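Cladus

A plain-text catalogue of family recipe cards, with a small tool for searching them. Maintained by Tiruwork Gebreyes, mostly in the evenings.

What's in it

200 recipes, typed up from two sources: the Brekovska tin (index cards, grease-proofed by decades of actual grease) and the Kollthorpe binder (photocopies of photocopies, with the left margin gone by page nine). Each recipe is one text file. There is no database. There was a database once, and we don't talk about it at dinner.

File layout

recipes/ holds the recipes, named by dish in lower case
notes/ holds arguments about the recipes
units.txt maps household measures to metric
index.txt is rebuilt every time you run the tool, so please don't edit it by hand and then write to me about it

Fields

title: the name on the card, spelling preserved
source: tin or binder
serves: a number, or "everyone"
oven: degrees Celsius, or blank where the card says "hot"
method: free text, occasionally very free

Measures

This was the slow part. An Australian tablespoon is 20 mL and nearly everybody else's is 15, which matters a good deal when the ingredient is bicarb. Cards from the tin use the 20 mL spoon. The binder was started overseas and uses the smaller one until the pumpkin scones, where it changes its mind. I've flagged every spoon I wasn't sure of with a question mark.
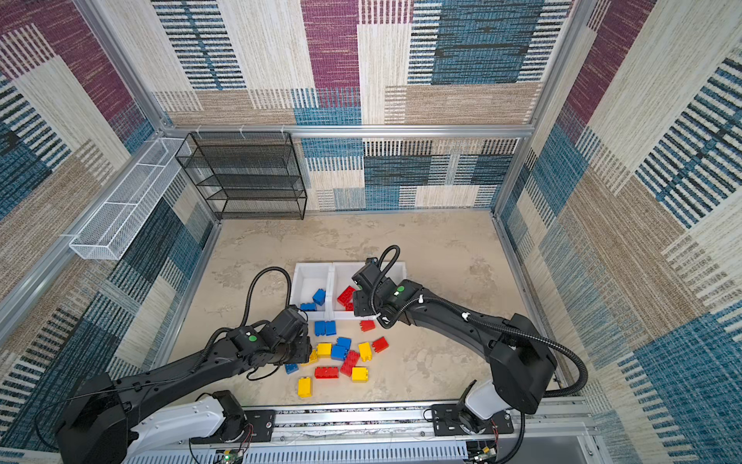
Cups are 250 mL throughout. "A teacup" is left as written, and so is "butter the size of an egg", on the grounds that anyone who needs it converted should probably make something else. Ounces were rounded to the nearest 5 g, except in the Ziółkowski honey cake, whose owner supplied the weights on the condition that I leave them alone.

Running the tool

You need Python 3 and nothing else. From the top folder:

python cladus.py find capsicum
python cladus.py show honey-cake
python cladus.py scale honey-cake 2

Scaling multiplies the ingredients and leaves the oven time be. Doubling a cake is between you and your tin.

Known problems

Search doesn't know that coriander and cilantro are the same plant.
9 recipes have no method. The cards list ingredients and then stop, with great confidence.
Three files are called slice – two of them are the same slice with different opinions on coconut.
Fractions paste badly on older Windows machines.

Contributing

Corrections are welcome if you've cooked the thing. Send the file, the change, and how it went. Please keep lines under 80 characters and leave the original spelling in the title field, including "bisciuts".

Licence

Use the recipes however you like. The honey cake stays credited to Ziółkowski, in full, with the accent on the o.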